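**Gernisent Opens Enrollment for Study of Ground and Whole Flaxseed**

DREREN, 9 Mar 2018 – Gernisent, a nutrition research institute, today opened enrollment for a study of how the body takes up plant fats from flaxseed. The work will be carried out with the Nautiyal Clinic and will run through June.

The study will enroll 213 adults between the ages of 30 and 65. Participants will be placed by chance in one of 3 groups. The first will eat whole flaxseed each day, the second will eat the same amount of ground flaxseed, and the third will keep to their usual diet. Blood samples will be taken at the start, at the midpoint and at the end.
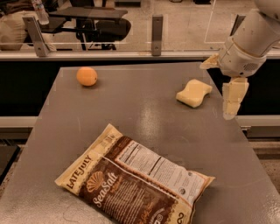 *An orange, a sponge and a snack bag on a gray tabletop.*

An earlier pilot at the institute followed 88 adults and was too short to show a clear difference between whole and ground seed. The new study uses a longer period and a fixed daily serving, supplied in sealed packets by Flumow, a local mill. Flumow has no part in the design of the study or in the review of its results.

Participants will be asked to keep a food diary and to attend 2 group sessions on meal planning. People who take blood thinners, or who have a known seed allergy, are not able to join.

Results will be submitted for publication whatever the outcome – a summary in plain language will also be sent to every participant. Adults who wish to enroll may apply at the front desk of the Nautiyal Clinic during regular hours.

**About Gernisent**

Gernisent studies the links between everyday foods and long-term health. Its offices and test kitchen are located in Dreren.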